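FAQ: the gray tabletops, baskets and trays

Last updated 2021-05-04. We get the same emails over and over so putting the answers in one place. If yours isn't here, write to Heather Farquharson at the Carroll shop, she does the tables. Ailsa MacBrayne does baskets and small stuff.

Is the gray top real stone?
No. Stone-look, matte, medium gray. We call it the Arkosel top. Comes in one gray only, please stop asking for white, the white got dropped in April and isn't coming back.

Does it scratch?
Yes. Fine scratches, pale scuffs, all of it. Keys, grit under a plate, dragging a pot. Shows most where the light hits it sideways. If you want a table that looks new forever this isn't the one.

Can I get the scratches out?
The light ones, mostly. Damp cloth first, because half the time it's a mark and not a scratch. Then a little of the Brultent paste on a soft cloth, small circles, wipe off, let it dry, look again. Don't use the green scrubby side of a sponge. Don't use steel wool. Deep ones stay.

What about the little dark specks?
Try a fingernail. Crumbs and pepper come right up. If it doesn't move and you can't feel it, leave it alone, do not go digging with a knife (we have had two of these).

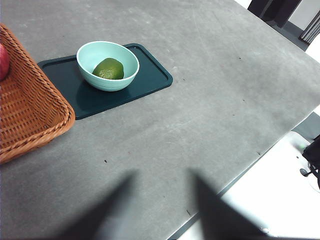
Arkosel top with the wicker basket and the green tray.

Do I need felt under the basket?
Not really. Wicker is pretty gentle. Just lift it when you move it, don't slide it, grit gets caught under the bottom edge and that's where the long scratches come from.

Can I put fruit straight in the basket?
Apples, oranges, fine. Soft fruit, no. Peaches leak and the weave is a pain to clean. Put a cloth napkin in first if you're not sure.

How do I clean the wicker?
Dry brush, an old toothbrush for the rim. If it's sticky, warm water and a drop of dish soap, then air dry upside down. Not in the sun and not on a radiator. Takes a day, sometimes more. Never the dishwasher. Never soak it.

Is the green tray dishwasher safe?
Hand wash. People do put it in the dishwasher and then email us. The color goes chalky along the raised edge after a while, we don't replace for that.

Will the tray take a hot pan?
No, and the table won't either. Use a trivet. Mugs and bowls of soup are okay on the tray.

Does the small bowl come with the tray?
Sold separately. Pale mint only right now. Same rules as the tray, hand wash.

My tray looks blue in my kitchen, did I get the wrong one?
Probaly not. It's a dark teal-green, and under cool bulbs it goes bluer. Look at it by a window before you send it back.

How much is everything?
Tray is $23. Basket is $79. Table prices depend on size so you need to call or come in.

How long is the wait on tables?
Longer than it was. We've sold nearly 1000 of them and there's still just the one shop building them. Baskets and trays go out the same week if they're on the shelf.

Do you sell the Ristton basket still?
The tall one with the lid? No, finished. Ailsa has a few lids left over, no baskets to go with them. Ask if you only need a lid.

Can I return a scratched table?
If it showed up scratched, yes, send Heather a photo before you use it. If it got scratched at your house, no, see up top.

Do you do corners other then square?
Rounded on trays, straight edge on tables. That's it for now.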